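Cornero Shared Workroom: Table and Small Items FAQ

Last updated July 14, 2026
Page maintained by Marisol Pruitt

Applies to the large white tables, the mixing bowls, and the storage along the walls. Bookings and door access are covered on separate pages.

Who can use the large tables?

Anyone with a current workroom booking. A table is booked as a whole. Two groups that want to share one should make a single booking and list both contacts on it.

How is the tabletop cleaned?

Damp cloth, mild dish soap, then a second cloth with plain water. Wipe from the center toward the edges and catch the crumbs in your hand or on a sheet of paper. Do not use scouring pads or powder cleansers. The surface dulls in patches, and the patches do not come out.

What about marks that soap does not remove?

Leave them and report them. Marker ink and food coloring are handled by Gus Abernathy with a separate cleaner kept in the locked drawer. Please do not bring a solvent from home.

Can I put hot items on the table?

Only on a trivet. This includes mugs.

What are the mixing bowls for?

Holding small loose items during a session. A bowl keeps round or light pieces from rolling off the table and gives everyone at the table one place to return them to. They can also be used for mixing dry materials. They are not used for glue, plaster, or paint.

Can the bowls be used for food?

No. Bowls for food are kept in the kitchen. Workroom bowls do not go into the kitchen dishwasher, and kitchen bowls do not come into the workroom.

How do I clean a stainless steel bowl?

Warm water and dish soap, soft sponge, rinse, dry with a towel right away. Air drying leaves water spots that show clearly on a polished finish. For existing spots, wipe with a cloth dampened with white vinegar, rinse, and dry. Steel wool is not allowed.

Where should the bowl sit?

Near the middle of the table, within reach of everyone using it. Keep the area in front of it clear for pieces that have not been put in yet. Cloths should be to one side and never under the bowl, where they make it slide.

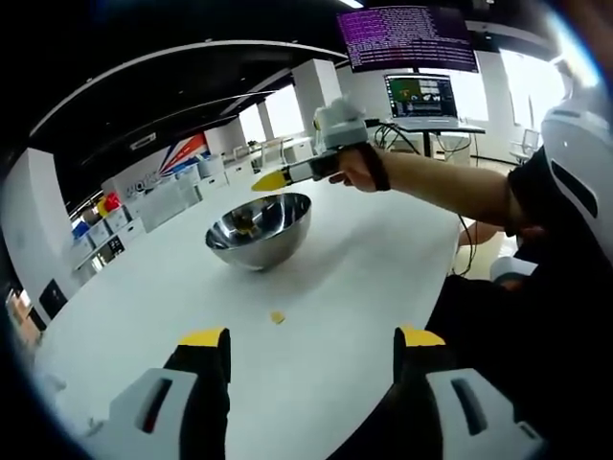
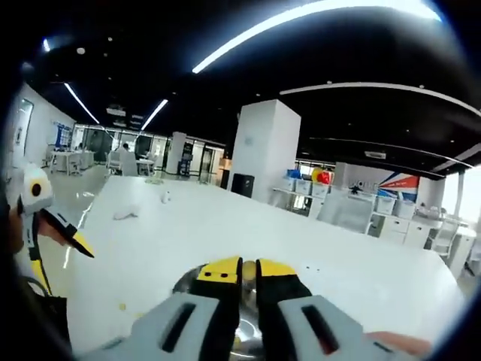

Large white tabletop, with white storage and bins behind it in both photos. The stainless steel mixing bowl is on the table in the first; the crumpled cloth is in the second.

Small yellow pieces get left on the table. Do they go back in the bowl?

Yes, if they belong to the set in use. If you cannot tell whether something is a piece or a scrap, put it in the bowl and sort it at the end. Check the tabletop from a low angle before you leave. Light-colored bits are easy to miss on white when you look straight down.

Where do the bins go?

Back to the shelf or cabinet they came from, label facing out where there is a label. Colored bins go back among the colored bins. Do not combine the contents of two bins to save space.

How heavy can a bin be?

The limit is 10 pounds. Anything heavier should be split between two bins or placed on the floor level of the shelving.

Can I leave items on top of the cabinets?

For the length of your booking. After that they are moved to lost property, cupboard 623, and held until the end of the following month. Items left in April were cleared on schedule.

What should I do with used cloths?

Shake them out over the trash, then put them in the laundry bag by the sink. A cloth left bunched up on the table will be treated as used.

Can the white chairs be moved between tables?

Yes. Lift them when moving them. Return them to the desks and shelving afterward, and keep the path to the glass door clear.

A piece is missing from a set. Who should I tell?

Email Latrice Strickland with the set name and the number missing. Replacement pieces come from Plustach and are ordered once per quarter. Incomplete sets stay in circulation with a note in the bin.

Is there a charge for a damaged bowl?

Dents are not charged. A lost bowl is charged at replacement cost, added to the next invoice.

Questions not answered on this page can be sent to the workroom desk, extension 97.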